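Automation Purchasing Board > Budgeting and Planning
Thread: Simulation seats or a second physical cell - how should the request be split?

procurement_lead_mw
Posted April 1, 2022

Our department is preparing its equipment request for the coming budget year. The current plan calls for a second physical cell with one arm and one parallel-jaw gripper. A colleague in engineering has proposed that we delay the cell and purchase simulation licenses from Vosent instead, so that gripper selection can be completed before any hardware is ordered.

We have a trial installation at present. The gripper model is loaded with its linkage and fingertip pads, and the engineers are working with the jaws fully open before any parts are added.
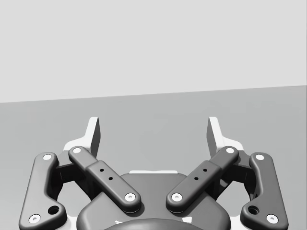 The trial covers 60 days. After that we must either commit to an annual agreement or return to the original plan. I would welcome comments from members who have presented a similar choice to a finance office.

cell_planner
We faced this decision in January and chose the licenses first. The request was approved without difficulty, as it fell under operating funds and did not require capital review. Please confirm how your institution classifies software before you write the request. Ours changed its rule midway through the process and we had to resubmit.

dkr_maintenance
I must disagree with the general direction of this thread. A model does not show how a finger pad wears. We bought two grippers from Bineck after a long simulation study, and the pads required replacement after almost 1,000 cycles on our cast parts. No line in the study had allowed for that. Spare pads, pins and cable sets should be in the first request.

procurement_lead_mw
Thank you both. To dkr_maintenance: was the wear caused by the part surface or by the grip force setting? Our parts are molded and fairly smooth.

dkr_maintenance
Mostly the surface. The force was within the supplier's limits. I accept that smooth parts may be kinder, but I would still ask for spares.

line4_finance
Speaking from the finance side, the two positions can be joined in one document. Show the license cost as phase one and the cell as phase two, with a named decision point between them. Our office rejects requests in which the second phase has no figure at all. A quotation from Stöcker or Trendura, even one that will expire, is enough to hold the place.

cell_planner
Agreed on the quotation. Ask also for the stroke of the gripper in writing. We were quoted for 138 mm and needed 200 mm, and the larger unit fell into a different price group.

dkr_maintenance
I have no objection to a phased request, provided that spares appear in phase two. I remain of the view that a short loan of the real gripper would settle more than the license will.

procurement_lead_mw
The phased form will be put to our budget office, with spares listed separately. I will ask both suppliers whether a loan unit is available during the trial period and will post their terms in this thread.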